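To: plaltley-users
Subject: Re: demos for the frame task, by hand or remote?
Date: 23rd June

> We are about to start recording for the thin frame pick and can't
> agree on how. Half of us want to guide the real arm by hand. The
> others want to drive the simulated one with the Mensah controller.
> Does anyone have numbers for both? Also, do you close the gripper
> on the corner or on the middle of a side?

We have done both, on the Vallen arm and in the Jestum simulator. Hand guiding was quicker to learn. New people were giving usable demos after two tries. The trouble was that they leaned on the wrist while closing, and the policy learned the lean. By remote control the paths came out slower and less smooth, but the approach was straighter, and we ended up keeping 649 of those against 51 done by hand.

On your second question, we take a side, a little way below the corner. The fingers go down on either side of the bar, and the operator stops there and checks the gap left and right before closing. 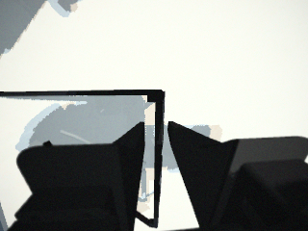

Plaltley Users' Notes, no. 17, p. 2

With the simulated wrist view like this, the bar is between the fingertips and touching neither, with a bit less room at the top on the right. I would still close from there. If the difference is much bigger, the operator should shift sideways first and let that shift stay in the recording. We used to trim those corrections out and the policy was worse for it – it had never been shown what to do when it came in off center.

Black frame against black fingers is hard to read over the remote link. The shadows on the white surface don't help either. Ask people to go by the strip of background beside the bar and to slow down for the last part.

If you mix the two kinds of demo, label them. We didn't at first, and sorting them out later took most of August.

I can send the controller settings off list if you want them. They are for the older Mensah firmware, so check the deadband before you use them.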